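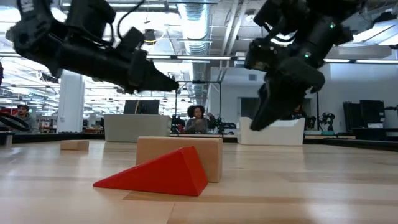 Finish on toy blocks: oil or leave bare?

lill_bench
10/26/24
Making a set with a few painted roofs (the triangular wedges) and the rest in plain wood. Sanded to 100 grit so far. Is oil worth the trouble on the bare ones?

Nultar
Not at 100. Go to 240 first or the oil just shows up the scratches. Two thin coats, 40 minutes between wiping.

trukavberg433
Disagree. Bare blocks grip each other, oiled ones slide. Mine have been bare since the day I cut them and only the corners have gone grey.

Nultar
Oil that has cured doesn't slide. You're thinking of wax.

trukavberg433
I tried both. The stack went over sooner with oil – same blocks, same table.

lill_bench
What about the red? Hondum enamel chipped along the ridge on my first wedge.

Nultar
Ridge is too sharp. Take it down to a 1 mm radius before priming. Leave the base at 90 degrees to the ends.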